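Murach opens reservations for titanium edition of Sestby handset

September 18, 2023

Murach has opened a reservation page for a titanium-cased edition of its Sestby smartphone, limited to 1,000 units. The page went live in the early hours and asks for a name, an email address and a delivery country. No payment is taken at this stage, and a reservation does not commit the buyer to an order.

The standard Sestby went on sale in June with an aluminium frame and a glass back. The new edition replaces the frame with machined titanium and the back with a single ceramic plate, supplied by the finishing workshop El Ouafi. According to the specification sheet, the ceramic is matt on the outside and left unglazed on the inner face, where the wireless charging coil is bonded to it.

Internal hardware is unchanged. The processor, memory, display panel and rear camera module are those of the standard model, and both editions will receive the same software builds. Battery capacity is also the same. The titanium edition is slightly heavier, although the sheet gives the weight of the ceramic version without its SIM tray and the weight of the standard version with it, so the two figures cannot be compared directly.

Ivana Navarrete, head of product at Murach, said the change of material had required a new antenna layout. Titanium and aluminium behave differently at the points where the frame is split to let signals through, and the plastic inserts at the top and bottom edges have been moved as a result. "The gaps are in different places, so cases made for the standard phone will fit but may cover an insert," she said. Murach intends to publish a list of cases that it has tested for reception.

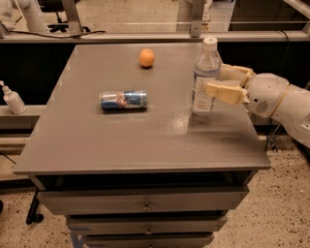 Each phone will carry a serial number engraved inside the SIM slot. The numbering does not follow the order of reservations. Renata Ibarra, who runs sales operations, said numbers would be assigned when the units are packed and that requests for a particular number would be declined.

The total production run is larger than the number on sale. Murach is making 1,053 units, with the remainder held back for warranty replacement and for certification testing. Replacement units will be engraved with the serial number of the phone they replace. The faulty one will be kept by the company and its frame recycled.

Reservations are being handled by Retwood, the retailer that also sold the first batch of the standard model. Buyers may reserve no more than 2 units per household. Retwood will write to reservation holders when ordering opens and will keep each place for 40 hours, after which it passes to the next person on the waiting list. The page does not show how many places have been taken, but Retwood said nearly half had gone by midday.

No price has been given. The terms on the reservation page say that it will be confirmed in the message that opens ordering, together with delivery charges and any import duty. Murach would not say whether owners of the standard Sestby will be offered a trade-in.

Delia Gallardo, a components analyst, said the size of the run was probably set by the ceramic part. Plates of this size shrink as they are fired, and those that fall outside tolerance are scrapped before polishing. She expects the frame to be the easier component to source, and said it could be carried over to a later model if the antenna layout proves sound.

The bootloader will be locked on delivery, as on the standard model, and can be unlocked with a code requested from the support site. Unlocking does not affect cover for the frame, the back or the battery. Spare ceramic plates will not be sold to owners or to independent repairers. A cracked back will have to be returned to Murach, which has set aside part of the plate stock for repairs.

Delivery dates will be given by country once certification is complete. The aluminium version remains on sale through Retwood in its existing colours.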